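Propping up a Georgian wall, one bracket at a time

The site manager at Stolomon has been putting up scaffolding for 13 years, and she still gets excited about a good façade. "Look at the brickwork!" she says before we have even found our hard hats. "You can't buy that any more, so you hold it up and build behind it."

Holding it up is the hard part. The old mill front weighs far more than its steel frame, and 2,000 fittings had to be checked by hand before the floors behind came out. "We started in March, in the wet, and I loved every minute – well, nearly every minute."

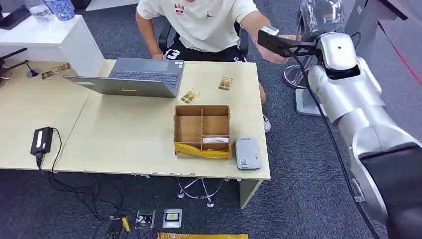
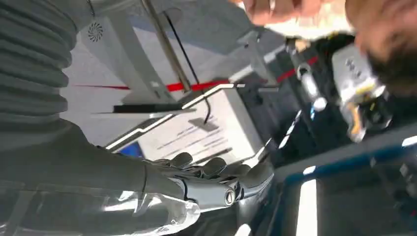 Wind, ties and early mornings

Her biggest worry is wind. Sheeting turns a scaffold into a sail, so she has asked Wamora, the firm that designed the frame, for extra ties on the top lifts. "They came back with a drawing the same afternoon. Brilliant people to work with."

Her own day starts at 5, walking every lift with a torch and a tag book. She wants apprentices to do the same walk, and to ask why each brace is where it is. "Some of them spot things I've missed – I think that's wonderful."

The front should be standing free by July. After that she moves to the Benkirane warehouse across the canal, where the walls lean the other way. "I've already been over twice to have a look," she says.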